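德拉姆顿的转会窗口：布若佐夫斯卡谈一名左后卫的评估过程

德拉姆顿足球俱乐部(Drumton)在夏季窗口完成了一笔引援：左后卫从雷特波特(Retport)转入，合同两年，附带一年续约选项。俱乐部公布的消息只有三行，没有转会费，没有球员本人的发言。负责这笔交易的招募主管埃德蒙·布若佐夫斯卡(Edmund Brzozowska)在训练基地二楼接受了本站采访，数据分析负责人法蒂玛·维杰辛哈(Fathima Wijesinghe)参加了后半段谈话。两人谈的主要是流程，涉及金额和薪资的问题一律没有回答。

据布若佐夫斯卡介绍，左后卫这个位置的搜索始于去年十一月。当时主力左后卫的合同只剩不到一个赛季，续约谈判停在奖金条款上，教练组提交了一份位置需求说明。

“需求说明是一页纸，写得很窄。”他说，“左脚，能在三中卫体系里打左翼卫，也能在四后卫体系里回到边后卫。年龄上限二十六岁。过去两个赛季不能有腘绳肌的重复性损伤。教练组不在这份文件里写名字，写了名字，后面的搜索就没有意义。”

初始名单由数据部门生成，共204人，覆盖十一个联赛。维杰辛哈说，第一轮筛选只看出场时间和位置分布，不看任何技术指标。

“单赛季在左路出场不足900分钟的，先拿掉。”她说，“样本太小，后面算什么都不稳。有些球员名义上是左后卫，实际一半时间在打左中卫，这类单独放一张表，不删除，但不进主流程。”

第一轮之后剩下62人。第二轮开始使用俱乐部自己的指标组，包括对手持球推进时的一对一防守结果、传中前的接球位置、丢球后五秒内的回追距离，以及传中的落点分布。维杰辛哈没有透露各项权重，只说防守部分占比高于进攻部分，而且所有指标都要按联赛强度和本队控球率校正。

“控球率校正很重要。”她说，“一支球队长期被压制，边后卫的抢断数自然高。不校正的话，名单前几名全是保级队的人。”

雷特波特上赛季在联赛中排名下半区，场均控球率偏低。这名左后卫未经校正的抢断数排在名单前列，校正之后掉到中游，但他的回追数据和一对一结果没有明显下滑。维杰辛哈认为这是他能进入第三轮的原因。

“传中并不突出。”她说，“落点偏近门柱，弧线单一。报告里写得很清楚，教练组看过，也接受。”
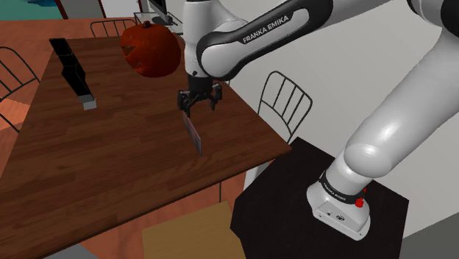

白色与黑色相间的机械臂，下方为棕色木质长桌（模拟渲染图）

第三轮是视频。球探部门为每名候选人调取至少八场完整比赛，主客场各半，其中必须包括两场对阵积分榜前列球队的比赛。布若佐夫斯卡坚持看完整比赛，不接受剪辑。

“剪辑是按事件切的，有球才有片段。”他说，“左后卫一场比赛有球的时间很短，其余时间他站在哪里，身体朝向哪里，跟中卫的距离保持多少，剪辑里看不到。我要看的恰恰是这部分。”

他举了一个例子。球队在右路进攻时，左后卫应当内收，与左中卫和后腰形成保护。部分候选人在右路持球超过十秒后开始向前移动，试图准备远端接应，留下身后的纵向空间。“这种情况在数据里不一定有记录，对手没打过来，就什么都没发生。但在我们的联赛里，对手会打过来。”

视频阶段由两名球探分别打分，互不查看对方的报告，最后由布若佐夫斯卡汇总。两份分数差距过大时，增加第三名球探重看。雷特波特这名球员的两份报告在防守站位一项上差了两个等级，因此做过一次重看。

“分歧在于他对越位线的处理。”布若佐夫斯卡说，“一位同事认为他习惯性拖后，破坏整条防线。另一位认为那是雷特波特教练的要求，左侧留一个深位。第三个人把全部造越位的片段单独拉出来，确认右后卫也有同样的动作，只是次数少一些。结论偏向第二种解释，但没有完全排除第一种。”

问及如何处理这种不确定性，他说球员到队后的个人训练计划里已经加入了防线同步的内容，由防守教练负责，每周两次。

现场观察是第四轮。进入这一轮的只有四名球员，每人至少看三场。布若佐夫斯卡本人去雷特波特看了两场，一场是晴天的主场，一场是大风天气下的客场。他提到的观察项目比较琐碎：热身时左右脚的使用、换人后与新搭档的交流、界外球的准备时间、被换下时走哪一侧的边线。

“不是每一项都有用。”他说，“表格是固定的，看完就填。填多了以后，有些项目会显出规律，有些一直没有，每年夏天会删掉几行。”

体能和医疗评估与现场观察同步进行。转会市场上可以取得的伤病记录并不完整，俱乐部通常要等到体检才能看到全部影像资料。布若佐夫斯卡说，在此之前只能使用公开的缺阵记录和比赛负荷推算风险。

“他最近两个赛季没有长期缺阵，最长的一段是364天以前，脚踝扭伤，缺三场。”他说，“这个日期是签约当天算的，写在医疗摘要的第一行。体检时踝关节做了稳定性测试和磁共振，结果在允许范围内。具体读数我不能讲。”

谈判阶段持续了五周。雷特波特最初要求保留高比例的二次转会分成，德拉姆顿方面不同意，改为以出场次数和联赛名次为条件的浮动付款。球员一方由维拉孔(Weerakoon)经纪公司代理，双方在合同年限上的分歧大于薪资。

“他们想要四年，我们给两年加一年。”布若佐夫斯卡说，“对一名二十三岁的球员来说，四年并不离谱。但我们左路青年队里有人，再过两个赛季可能需要位置。合同长度要跟梯队的时间表对上。最后在选项的触发条件上做了让步，出场达到一定数量就自动续一年，俱乐部没有单方面拒绝的权利。”

他拒绝说明触发场次，只表示“正常打主力的人一定能达到”。

维杰辛哈在谈话中多次提到俱乐部使用的追踪系统Potex。该系统在德拉姆顿主场和训练场均已安装，客场数据则依赖联赛统一提供的文件。两套数据的采样频率不同，跑动距离不能直接相加。

“客场文件的速度峰值偏高，平滑方式不一样。”她说，“我们做一次换算，再放进球员负荷表。刚接手时换算系数是按整队算的，后来发现边路球员误差更大，改成按位置分组。边后卫和翼卫现在用同一组系数，下赛季会不会拆开还没定。”

对于新援，目前Potex只积累了季前训练的数据。她认为这部分数据对判断比赛表现的价值有限，主要用于设定每周的高速跑上限。季前第一周，他的高速跑距离限制在正常比赛量的六成，第三周恢复到九成。

关于首发时间，布若佐夫斯卡表示由主教练决定，招募部门不参与。招募部门在签约之后的工作是两次回顾，一次在冬季窗口之前，一次在赛季结束后。回顾的内容是把当时的报告拿出来，与实际比赛逐项对照。

“报告写错的地方要标出来，写对的也要标。”他说，“去年我们对一名中场的对抗能力判断过高，原因是取样的几场比赛都在湿软的场地上，节奏偏慢。这一条后来加进了取样规则，同一类场地条件不能超过样本的一半。”

这名中场目前租借在外，布若佐夫斯卡没有提及姓名。

谈到本窗口剩余时间的计划，他说左路已经关闭，不会再引进。原主力左后卫的续约仍在谈，奖金条款有进展，尚未签字。若续约完成，两名左后卫将在同一赛季竞争，其中一人可能出现在左中卫位置上。维杰辛哈补充说，当初单独存放的那张左中卫与左后卫兼任表还在更新，主要用于对照内部球员。

右后卫的位置需求说明已经提交，初始名单正在生成。

采访在下午四点结束，布若佐夫斯卡随后去参加球探部门的周会。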